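My mother taught me to clean a sink by standing behind me and putting her hand over mine. She never said "apply even pressure" or "work towards the plughole". She pushed, I felt the push, and after enough mornings of it I could do the job while thinking about breakfast. I have been a housekeeping trainer at Padthorpe for a good while now, and I still do it her way when a new starter will let me.

So when Graham Pearce asked me to spend part of July steering a robot through the same job by remote control, I said yes before he had finished explaining the pay.
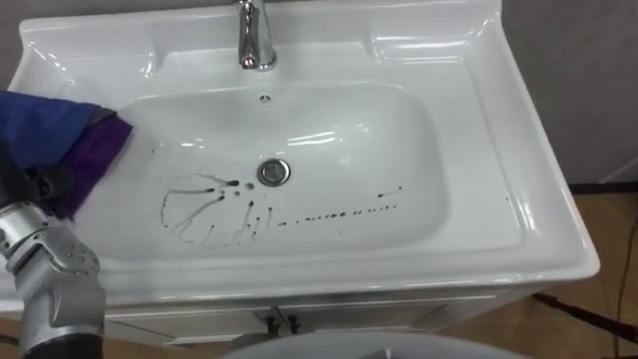
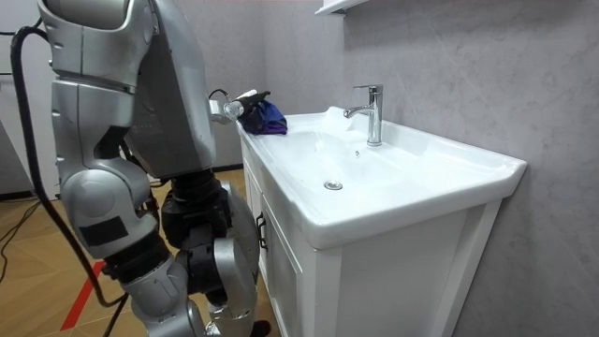 At the washbasin, bottle in the gripper, cloth beside it.

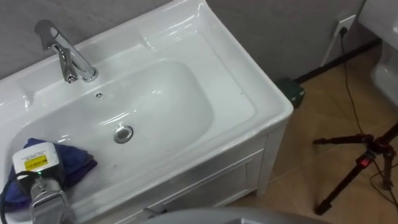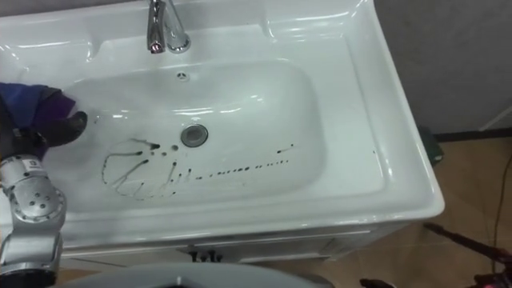

I have come to think that the people who write about teaching machines have the difficulty in the wrong place. They worry over whether the robot can hold a thing, and holding is soon learned. What takes the time is all the small judgement that a good cleaner has stopped noticing she makes. Take a line of dark spots running across the bowl, thinning out as it goes to the right. A beginner rubs at the worst patch and leaves the rest, but an old hand starts past the last faint dot and brings everything back towards the drain – and until I had to do it at arm's length, through a pair of controls, I could not have told you that I did that. I had to slow down and find out what my own wrist knew.

My first 3 attempts were dreadful and I asked for them to be thrown away. Graham wanted to keep them, and we had quite a warm discussion about it over tea. My view, and I hold it still, is that you don't show a learner your bad habits in the first week. Later on, perhaps, when it has something to compare them with.

What I would ask of anyone setting up this kind of work, at Lasthorpe or anywhere else, is that they bring in people who do the job for a living, pay them properly, and let them argue. A clever young engineer can guide an arm round a basin very smoothly and teach it nothing worth having. Give me someone who has cleaned 121 of them in a bad month and has opinions about cloths.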